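Chore robots

A chore robot is a machine meant to do the jobs you'd otherwise do yourself around the house or the shop floor: picking up, wiping down, folding, carrying, putting together, taking apart. People ask me all the time whether these exist yet, usually right after they've seen a video of one folding a shirt. My short answer is "sort of." The longer answer is this page, which I update whenever I learn something new (last big rewrite was in September).

What counts and what doesn't

Your dishwasher is a machine that does a chore, but I leave it out. So do most people who write about this stuff. A dishwasher gets a sealed box, its own water and a human who loads it. By chore robot I mean something with at least one arm that has to deal with your things where they are. Robot vacuums sit in the middle - they move around by themselves, and they've been good for years, but they can't pick up the sock.

On the shop floor the line is blurrier. Robot arms have welded and packed boxes for decades, and they're terrific at it! The catch is that the part shows up in the same spot every time. Change the part and somebody has to come back and reprogram the whole thing.

Short history, as I know it

The first one I ever saw up close was the Lemomeo, a one-armed cart that a little company in Urkstead was showing off to anybody who'd walk in. It could clear a table, provided the table held plastic cups and you had all afternoon. Marwan Rawashdeh, who ran the demos, kept a notebook of every cup it tried to pick up. When the company closed he had 2,961 tries written down, and he let me read through them (thank you, Marwan). Cups standing up went fine. Cups lying on their sides were a mess from the first page to the last.

After that came the two-armed machines. Usmani made the one I know best, and I spent a good part of a winter at their workshop in Irnstead drinking their coffee and getting in the way. Two arms changed more than I thought they would. You can hold a jar with one and twist with the other, you can pull a pillowcase open, you can turn something big over without flinging it off the table.

How they learn

The older way was to write out each motion by hand. The way most groups do it now is to have a person steer the arms through a job over and over, record all of it, and train software to copy what the person did. A simple pick-and-place job might need 25 good runs before the machine gets the idea. A fussy one can eat 100 and still come out shaky. The runs have to vary too, or the robot learns that one corner of that one table and falls apart when you nudge something.

Furniture

I'm giving furniture its own section since it's my favorite test. A chair or a stool is light but awkward. The legs stick out, and wherever you grab it, the far end swings. A person hooks a hand under the seat and doesn't think twice. For a machine, each arm has to pick a spot, and the 2 arms then have to agree, because they're joined through the same piece of plastic. If one pulls a bit early, the other gets dragged along. White plastic is an extra headache for cameras as well - under a strong light the ribs and edges wash out, and the edges are what the software is looking for.

Both arms gripping white plastic seating over black cloth, then a close view of something tall and white:

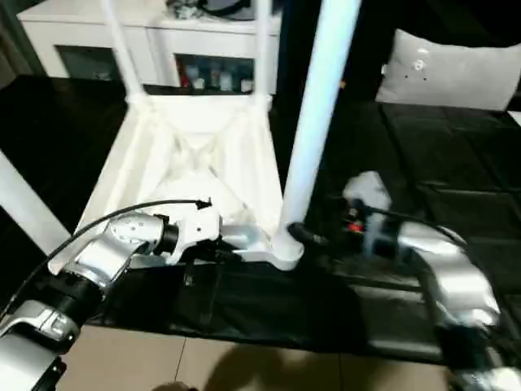
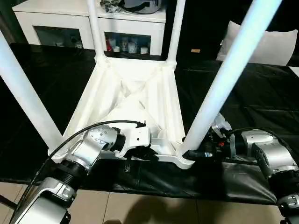
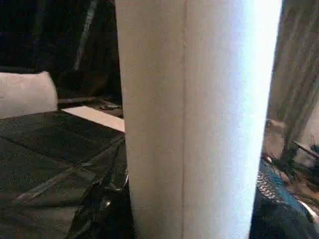 Where things stand

Can a machine do your chores yet? One chore, in one room, with somebody nearby - yes, pretty often. A whole evening's worth in a kitchen it's never been in, no. Towels are good now. Fitted sheets are still awful (for me too). Loading a dishwasher works if the dishes are the ones it practiced on. Anything with a bag, a knot or a cord is a coin flip.

Speed is the other thing. Plenty of videos are sped up, so look for a small note in the corner before you get excited. I timed a towel at Irnstead once and finished my coffee before it got to the second fold.

See also

Robot vacuums; Grippers; Two-armed robots; Laundry folding machines; Learning by demonstration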